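Pemside Charity Golf Day — who's in?

teeoffted
Got my ticket for the Pemside day, 41 quid with the dinner. Anyone else going? I need three more for a team.

brolivville_bev
Me! But the shotgun start is daft — we queued ages in July.

teeoffted
Disagree, Bev, it gets everyone to the bar together.

grumpyputter
Bar was shut by nine last time. I'll play, but I'm skipping the raffle.

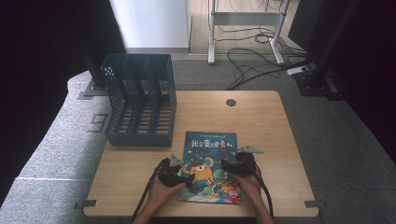

Put me down for the early buggy as well, my knees won't do the back nine on foot.

brolivville_bev
Same, I'll share yours!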